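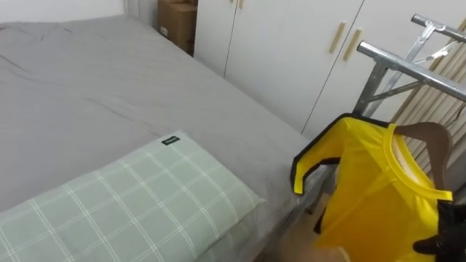
3.2 Zwischenlagerung getragener Oberbekleidung

Als Zwischenlagerung wird im Folgenden der Zeitraum zwischen dem Ablegen eines getragenen Kleidungsstücks und der nächsten Wäsche bezeichnet. In der Literatur zur häuslichen Textilpflege wird diese Phase meist dem Tragen oder dem Waschen zugeschlagen und nicht gesondert erfasst. Für die Geruchsbindung ist diese Zuordnung unbefriedigend, da Restfeuchte und Luftzutritt während der Lagerung deutlich von den Bedingungen am Körper abweichen.

Die Erhebung in Brernville umfasste 272 Haushalte. Erfasst wurden Ablageort, Ablagedauer und die Zahl der Trageereignisse je Waschgang. Haushalte ohne eigene Waschmaschine wurden getrennt ausgewertet (vgl. Abschnitt 3.4). Das Führen der Tagebücher beschränkte sich auf 15 Tage; Nachträge wurden nur berücksichtigt, wenn sie am Folgetag erfolgten. 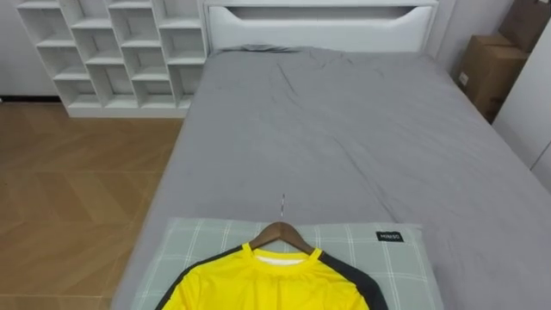

Riet Vandenberghe
Wissenschaftliche Mitarbeiterin, Arbeitsgruppe Textilpflege, Institut Huet

Abb. 2: Trikot auf Holzbügel, liegend abgelegt.

Unterschieden werden drei Ablageformen: hängend, liegend ausgebreitet und gestapelt. Die liegende Ablage mit Bügel (Abb. 2) wurde der zweiten Form zugeordnet, da für die Belüftung die Auflagefläche maßgeblich ist. Millet und Perrin verfahren anders und kodieren jedes Stück mit Bügel als hängend. Ein direkter Vergleich der Häufigkeiten ist daher nur nach Umkodierung möglich.

Bei gestapelter Ablage blieb die Restfeuchte im Gewebeinneren erwartungsgemäß am längsten erhalten. Zwischen hängender und liegender Ablage war der Unterschied bei einlagigen Maschenwaren gering - er lag innerhalb der Messunsicherheit des verwendeten Fühlers. Bei gefütterten Stücken trat er dagegen in 2 von 3 Messreihen auf. Ob die Saugfähigkeit der Unterlage dazu beiträgt, lässt sich mit dem vorliegenden Material nicht entscheiden. Bettwaren und Polstermöbel wurden im Tagebuch unter einer gemeinsamen Kategorie geführt.

Die Geruchsbewertung erfolgte nach dem Ellico-Verfahren durch ein geschultes Panel. Die Proben wurden verblindet und in zufälliger Reihenfolge vorgelegt. Eine im März vorgenommene Nachkalibrierung führte zu keiner Änderung der Rangfolge. Abweichende Urteile einzelner Prüfpersonen wurden beibehalten und gehen in die in Abschnitt 3.3 angegebenen Streuungen ein.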